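Product Review: Clerov Cable Label Printer and Tag Set
Prepared for the Hitholm Shared Equipment Service
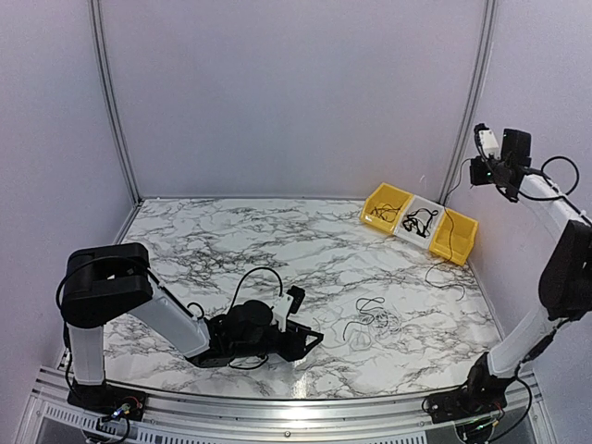 Purpose of this review

The Equipment Service was asked in May to advise member departments on a single method of labelling power leads, network cables and chargers. Until now each department has followed its own practice, and returned items have often reached the stores with no indication of where they belong. The Clerov set was put forward by the Iturra site, where an earlier version had been in use. This review records our findings after a trial at two sites, Iturra and Nuleo.

The trial was led by Oriana Aravena, with day-to-day records kept by Erasto Barasa at Iturra and Pei-shan Mak at Nuleo. The set was purchased at the ordinary price and the supplier had no part in the work.

What is supplied

The set contains a hand-held printer, a charging lead, one roll of white wrap-around labels, a pack of plastic tags with ties, and a printed guide. A roll holds 622 labels at the standard length. Longer labels may be printed, but the roll is used up more quickly and the printer gives no warning until it is nearly empty. Departments should keep a spare roll in hand.

No carrying case is included. The printer is light but its screen is exposed, and the unit at Nuleo acquired a scratch during its first journey between floors.

Setting up

The guide is clear on charging and loading. It is less clear on how to store a list of label texts, and both sites needed to ask the supplier for help. A reply was received the same afternoon, and the steps given were correct. Once the list has been stored it may be called up by number, which saves a great deal of typing where many leads carry the same department name.

Up to 1,000 entries may be held. Accented letters are available, although they are found under a separate menu. Nélida Cáceres, who prepared the list for Iturra, noted that the accents print well but sit very close to the top edge of the label at the smallest size.

Performance in use

The wrap-around labels are the strongest part of the set. Print is dark and even, and the clear tail of the label covers the text once it has been wound round the lead. Labels placed on ordinary power leads remained readable throughout the trial, including those handled daily in the teaching rooms.

Results on very thin leads were poorer. On earphone cables and slim chargers the label tends to slide, and the text wraps so tightly that only part of it can be read at one time. The plastic tags should be used for these items. They hold well, though the ties leave a sharp end when trimmed and should be cut flush.

Thick extension leads present the opposite difficulty. The standard label does not reach far enough round for the clear tail to cover the print, and the exposed text had begun to rub at Nuleo before the trial closed. The longer label solves this at greater cost.

The battery lasted a full working day at both sites. Printing is slow in comparison with a desk printer, and Soledad Bustos, reporting for the Iturra stores, considered it unsuitable for large batches. For labelling items as they are returned, the speed was judged acceptable.

Effect on storage

Labelled leads were returned to the correct department more often than before, according to staff at both sites. Labelling does not prevent tangling, and departments should continue to coil each lead and secure it before it is put away. The label should be placed a hand's width from the plug, where it remains visible in the coil.

Points for improvement

A case should be supplied with the printer. The section of the guide on stored lists should be rewritten, preferably with a worked sample. A low-roll warning would also be welcome – at present the first sign is a faint stripe along the final few labels.

Recommendation

The Clerov set is recommended for departments that manage their own leads and issue them regularly. It is not recommended for central stores handling large deliveries, where a desk printer remains the better choice. Departments wishing to borrow a trial unit should apply to the Equipment Service desk at Hitholm before 4 p.m. on any working day. Replacement rolls must be charged to the department's own budget.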